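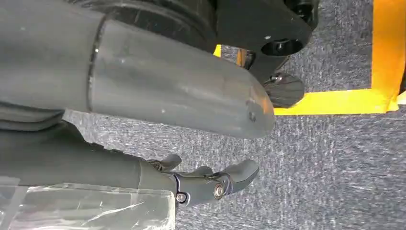

灰色の毛糸を買うことは、思ったより難しいです。私は去年の冬に、母に贈るカーディガンのために灰色を探しましたが、店の棚にある灰色は、あるものは青く、あるものは少し紫で、家に帰って電灯の下に置くと、どれも店で見た色と違いました。灰色という一つの言葉の中に、たくさんの色が入っています。たとえば写真の太い円筒のような、つやのない石板の灰色もその一つで、近くで見れば細かい白っぽい点と浅い擦り傷が散っているので、目はそれを平らな一色としては受け取りません。丸い先のほうには、かすかに暖かい色の反射もあります。羊毛の灰色もこれに似ていて、いろいろな小さいものが混ざって、はじめて灰色に見えるのだと、染色家のViktória Bodnárさんは教えてくれました。

Bodnárさんは、Fatoraという小さな染色工房を開いています。植物で羊毛を染め、毛糸にして売る工房です。赤も黄色も青も染めますが、編み物をする人の間では、灰色で知られています。2019年7月、私は工房を訪ねて、灰色についてゆっくり話を聞きました。

工房の入口には看板がなく、ドアの横に毛糸の束が一つ掛けてあるだけでした。私は一度通りすぎて、角のパン屋で道を聞いて戻りました。ドアを開けると、濡れた羊毛のにおいがしました。雨の日の犬のにおいに近いと言ったら失礼になるかと思いましたが、Bodnárさんが先に「犬のにおいがするでしょう」と言ったので、私は安心してうなずきました。

「染めている間は、自分ではもう分かりません。休みの後に帰ってくると分かります。ああ、犬だ、と思います」

彼女が灰色を染めはじめたのは9年前です。その前は、学校で化学を教えていました。染色は趣味で、台所の鍋を使って玉ねぎの皮や胡桃の殻を煮ていたそうです。

「最初の灰色は失敗から出ました。私は茶色がほしかったのです。胡桃の殻で染めた糸に、もう少し落ち着いた感じを出したくて、鉄を入れました。鉄を入れると色が暗くなることは、本で読んで知っていました。でも量を間違えました。糸は暗い、少し緑の入った灰色になって、手で触ると、ごわごわしていました。色はきれいでした。糸としては、だめでした」

鉄は、植物の染料の色を沈ませる働きがあります。樫や栗、五倍子のようにタンニンの多い材料と一緒に使うと、灰色から黒に近い色が出ます。昔のインクと同じ組み合わせです。しかし鉄が多すぎると羊毛の繊維が傷み、糸は硬く、切れやすくなります。Bodnárさんが長い間苦労したのも、この点でした。

「色だけを見ると、鉄をもっと入れたくなります。入れれば入れるほど、深くなりますから。それで、触ると後悔します。染色の本は目の話をよく書きますが、手の話はあまり書きません。私のお客さんは編む人です。編む人は何週間もその糸を指で触ります。目で見る時間より、触る時間のほうがずっと長いのです」

私も編むので、この話はよく分かりました。色に惹かれて買ったのに、編むと指が痛くなり、引き出しの奥で眠っている毛糸が、うちにもあります。そのことを話すと、彼女は「鉄ではありませんか」と医者のように聞きました。濃い紫色だと答えると、少し考えて、糸を見ないと何とも言えない、と言いました。

工房の作業は朝早く始まります。羊毛は前の晩から水につけておきます。乾いたまま染液に入れると、水が繊維の中に同じように入らないので、むらになるからです。染液も前の日に作ります。樫の葉や五倍子を砕いて煮て、布でこして、一晩置きます。

「一晩置くのは、先生から習ったやり方です。本当に必要かどうか、私は試したことがあります。置いたものと置かないものを並べて、同じ羊毛を入れました。置いたほうが少し濃かったです。少しだけです。でも私は夜に液を作るのが好きなので、続けています。朝に来て、もう準備ができているのは気持ちがいいです」

羊毛を染液に入れたら、火をとても弱くします。沸騰させてはいけません。熱い湯の中で動かすと、羊毛は縮んで、フェルトになってしまいます。温度を上げる時も下げる時も、ゆっくりです。濃い灰色の場合、火の前にいる時間と冷ます時間を合わせて、一日に8時間かかるそうです。その間、彼女は遠くへ行けません。

「よく、その間に何をしていますかと聞かれます。ラジオを聞いています。請求書も書きます。請求書はいつも少しタンニンで汚れています」

鉄は最後に、別の鍋で加えます。色を出す鍋と鉄の鍋は、必ず分けます。鉄の鍋に一度でも使った棒は、ほかの色の鍋に入れてはいけません。黄色を染める鍋に鉄がほんの少し入るだけで、黄色は濁ったオリーブ色になります。そのため工房では、鉄に使う道具の持ち手に赤い紐が結んであります。紐のない道具を持って鉄の鍋に近づいたら、私も注意されました。私はただ、その棒を見ていただけだったのですが。
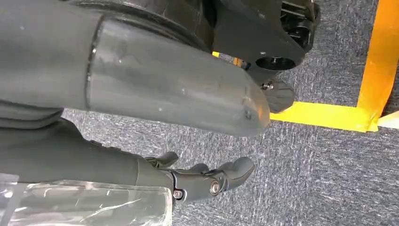 つやのない灰色の上に、やわらかい光がのる。

光についての話は、長くなりました。Bodnárさんは、灰色を決める時に電灯を信用しないと言います。工房の窓は北を向いていて、窓の前には白い布をかけた机があります。染めて乾いた糸は、まずその机に置かれます。次に、廊下の電灯の下に置かれます。最後に、彼女は糸を持って外に出て、道の向こうまで歩きます。

「近所の人は、もう慣れました。前は、糸を持って散歩している変な人だと思われていました。灰色は、ほかの色よりも光に正直に反応します。赤はどこでもだいたい赤です。灰色は、夕方には青くなり、ろうそくの前では茶色になります。どの光の時の色を名前にするか、決めなければなりません」

どの光を選ぶのですか、と私は聞きました。

「曇った日の昼前です。私の町では、その光がいちばん多いです。晴れた日の色を見本にすると、お客さんは家で箱を開けて、がっかりします」

見本は帳面に整理されています。Jornaと名付けられた帳面で、名前の意味を聞きましたが、「音が好きだったので」という短い返事でした。厚い紙に、短く切った糸が縫いつけてあり、横に番号と、材料の重さと、その日の天気が鉛筆で書いてあります。色の名前は書いてありません。

「名前を書くと、名前の色に見えてしまうのです。『鳩』と書いたら、鳩にしか見えなくなります。それで、まず番号だけにします。売る時には名前が必要ですから、その時に考えます」

私が帳面の中でいちばん長く見ていたのは、1114番でした。濃くも薄くもない灰色で、はじめは特別なところがないように思えました。ところが窓のほうへ少し傾けると、糸の中に細い白い毛が見えて、もっと傾けると、根元に茶色が見えました。これがIkanoという名前で売られている毛糸です。工房でいちばん注文の多い色だそうです。

Ikanoは、白い羊の毛だけでは作りません。もともと薄い茶色の羊の毛と、白い羊の毛を、紡ぐ前に混ぜます。それから染めます。白い毛と茶色い毛では、同じ液に入れても染まり方が違うので、一本の糸の中に、明るいところと暗いところができます。

「白い羊だけを染めた灰色は、きれいですけれども、写真の背景紙のようです。セーターにすると、人がその前に立っているように見えます。着ているように見えません。羊の色が下にあると、やっと服になります。これは私の意見です。反対の意見の染色家もいますし、その人の灰色も、私は好きです」

羊毛は、Attila Hegedűsさんの牧場から来ます。工房から車で行ける丘の上に牧場があり、Bodnárさんは毎年の毛刈りの時期に手伝いに行きます。私が訪ねた時はちょうど今年の分が届いた後で、工房の奥に大きな袋が積んでありました。Hegedűsさんも、その日は袋の代わりに古い袋を受け取りに来ていて、話に少し加わってくれました。

「茶色い羊の毛は、前は売れませんでした」とHegedűsさんは言います。「買う人は白い毛がほしいのです。白ければ、何色にも染められますから。茶色い羊が生まれると、父は困った顔をしていました。私も、これは自分の家の靴下にするしかないと思っていました」

Bodnárさんが初めて牧場に来た時、彼女は白い毛の袋をほとんど見ないで、隅に置いてあった茶色い毛の袋に手を入れたそうです。

「この人は間違えていると思いました」とHegedűsさんは言いました。「それで、親切に、白いのはあちらですと教えました。そうしたら、知っています、と言われました」

「言いましたね」とBodnárさんも言いました。「でも値段を聞いたら、急に白い毛と同じ値段になりました」

「少し安かったです」

「同じでした」

値段については、2人の記憶が最後まで合いませんでした。

今年の毛について、Hegedűsさんは心配していることがありました。6月に雨が多くて、毛刈りが遅れたのです。濡れた羊の毛は刈れません。刈った毛を濡れたまま袋に入れると、黄色く変わったり、かびが出たりします。羊が乾くのを待って、また雨が降り、また待ちました。待つ間に羊は草の中で寝ますから、毛に草の種がたくさん入りました。

種は、紡ぐ前に手で取ります。機械でも落ちますが、細いものが残ります。Bodnárさんは袋から一つかみの毛を出して、窓の前の机で開いて見せてくれました。毛の先は日に焼けて明るく、根元は暗い色で、間に小さな種がからんでいます。彼女は話しながら指で種を取り、小皿に入れていきました。私もやってみましたが、種だと思って引いたものが毛の結び目だったりして、あまり役に立ちませんでした。

「日に焼けた先のところは、染まりやすいです。傷んでいるからです。傷んだところは、よく色を吸います。それで一本の毛の中でも、先と根元で色が違います。糸になれば見えなくなりますが、見えなくても、あります。私は、灰色が生きているかどうかは、そういうところだと思っています」

生きている灰色、という言い方を、彼女は何度か使いました。私はこの表現を正確に理解したかったので、死んでいる灰色はどんな灰色ですか、と聞き返しました。彼女はしばらく黙って、それから、学校の廊下の壁、と答えました。教えていた学校の壁が、そういう色だったそうです。

「ペンキの会社には悪いですが。白に黒を入れただけの灰色でした。黒と白だけで作ると、灰色は冷たくなります。人の顔もきれいに見えません。冬の朝に生徒がその前に立つと、みんな風邪をひいているようでした。植物の灰色は、青と茶色と緑が入っていて、互いに消し合っています。全部は消えません。残ったものが、顔に合うのです」

自分の顔に合う灰色をどう選べばいいか、という質問は、多くの読者も持っていると思います。私は母の写真を持っていったので、それを見せて相談しました。Bodnárさんは写真を見ないで、お母さんは銀のアクセサリーと金のアクセサリーのどちらをよく着けますか、と聞きました。金です、と答えると、茶色の入った灰色の束を机に置きました。次に、お母さんの台所のカーテンは何色ですか、と聞きました。これには私は答えられませんでした。毎日見て育ったのに、思い出せなかったのです。
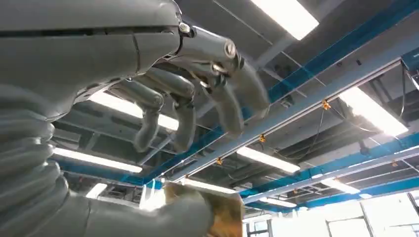 「カーテンは、自分で選んだ広い色ですから、好みがよく出ます」と彼女は説明しました。「服は、安かったから買ったとか、もらったとか、いろいろな理由があります。カーテンは、店で迷って、測って、買います。いやな色だったら毎朝いやな気持ちになりますから、みなさん真剣です。電話で聞いてみてください」

私はその場で母に電話をかけました。カーテンは薄い緑で、私が小さい時からずっと緑だと母は言い、なぜ急にそんなことを聞くのかと不思議がりました。贈り物のことは秘密だったので、私は下手な言い訳をしました。Bodnárさんは横で聞いていて、茶色の入った束の隣に、少し緑の入った束を置きました。並べると、確かに二つは仲がよさそうに見えました。

昼は、工房の近くのGulyásという食堂で食べました。Hegedűsさんは羊が待っているので帰ると言っていましたが、店の前まで来ると、やはり一緒に入りました。煮込みが有名な店だと思っていたら、名前は先の主人の苗字で、いちばん人気があるのは魚のスープだそうです。私は煮込みを頼みました。普通においしかったですが、魚のスープのほうがよかったかもしれません。

食事の間も、話は色から離れませんでした。Bodnárさんは、灰色を注文する客には迷っている人が多いと言います。赤を注文する客は、メールが短いです。灰色の客は、長い手紙を書いてきます。明るすぎず、暗すぎず、青くなく、しかし暖かすぎず、と書いてあります。そして最後に、お任せします、と書いてあります。

「お任せします、がいちばん怖いです。任せていないからです。頭の中に、もうはっきりした灰色があります。子供の時の毛布とか、亡くなったおじいさんの上着とか。私はその毛布を見たことがありません。それで、何回も見本を送ります。ある方とは、冬の間ずっと手紙を交換しました。最後に決まったのは、最初に送った見本でした」

それは無駄だったと思いますか、と私は聞きました。

「郵便代はかかりました」と彼女は言いました。「でも、その方は他のものを全部見たから決められたのだと思います。私も、冬の間に新しい灰色をいくつか作れました。そのうちの一つは、今も売っています」

値段のことも聞きました。植物で染めた毛糸は、安くはありません。編み物の掲示板では、高いという声も見ます。Bodnárさんはこの質問に慣れているようで、怒らずに答えてくれました。

「高いと思います。私も、自分が客だったら、セーター一枚分を一度に買うのは難しいです。それで、少ない量でも売ることにしました。袖口と襟だけ、とか。帽子だけ、とか。全部をうちの糸で編まなくてもいいです。ただ、足りなくなって後から買い足すのは、やめてください。同じ番号でも、次の鍋は同じ色になりません。これはお願いです」

鍋が変わると色が変わることは、植物染めの弱点だと考える人もいます。同じ木の葉でも、春と秋ではタンニンの量が違います。水も違います。雨の多い時期と少ない時期では、井戸水の硬さが変わるので、工房では染める前に水を調べ、その結果もJornaに書いています。それでも、まったく同じにはなりません。違う鍋の糸しかない時は、二玉を交互に使って二段ずつ編めば境目が目立ちにくくなると教わりました。私は前に、背中の途中で色が変わったセーターを編んでしまったことがあるので、これは早く知りたかったです。

手入れについても書いておきます。植物で染めた灰色の毛糸は、中性の洗剤を使い、ぬるい水で、もまずに洗います。酢やレモンなど酸の強いものは、鉄で出した色を変えることがあるので避けます。干す場所は日陰です。脱水は、タオルに巻いて上から押すだけでよいそうです。

「洗いすぎる人が多いです。羊毛は、外に掛けて風を当てれば、たいていのにおいは取れます。犬のにおいも取れます」

工房に戻ると、朝に鍋から上げた糸が、裏の物干しで乾きはじめていました。濡れている時は黒に近かったのに、端のほうからだんだん明るい灰色に変わっています。羊毛は乾くとかなり明るくなるので、染めている時に「ちょうどいい」と思ったら、それは薄すぎるのだそうです。Bodnárさんは束を一つ手に取って、絞るように軽く握り、匂いをかぎ、また元の場所に掛けました。よかったのか悪かったのか、顔からは分かりませんでした。

最後に、まだ出せていない灰色はありますか、と尋ねました。彼女は、あります、とすぐに答えました。

「川の氷が溶ける前の色です。白いのですが、下に水があるのが分かる色。薄い灰色は、濃い灰色よりずっと難しいのです。濃い色は、少しの失敗を隠してくれます。薄い色は、羊毛の洗い方が悪いと、もうそれが見えます。今年はAttilaさんの白い毛も少し買いましたから、秋に試します」

私は結局、Ikanoではなく、緑の入ったほうの灰色を買いました。曇った日の昼前に窓の前に置いてから決めるようにと言われましたが、その日は晴れていたので、Bodnárさんと一緒に束を持って、道の向こうの木の陰まで歩きました。カーディガンは、今、左の袖を編んでいます。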